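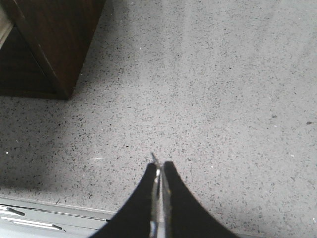

Speckled floor by the dark brown wooden cabinet, grey with dark and light chips.

Wednesday, February 27, 2019

Floor care, second entry. Szymon asked me to write down what we decided, so that the next person does not begin again from zero.

The floor is to be washed with the Prumel soap only, 16 ml in one bucket of water. I have put a line with marker inside the bucket. Do not pour by eye. In January I did this and the soap left a film, I had to rinse three times and my shoes were still sticking.

The glare from the lamps makes it difficult to judge if the surface is clean. I prefer to look from low, with the lamps behind me. On this kind of pattern a small metal chip or a crumb of solder is almost impossible to find by eye, so please sweep first, also when it seems there is nothing. Styliani lost a screw last week and found it only with the magnet.

The cabinet: it must not stand in water. Wring the mop well before going along its base, and dry with a cloth after. If somebody wants to move it, lift with two persons, do not push. The key is with Jin-sol.

Sealer from Gamurdale is ordered, 5 litres. Their sheet says one thin coat and then no walking for a night. I would like to do this in April, when Kourosh is away and his bench is free of work. To ask him if he agrees.

Still open: who buys new mop heads.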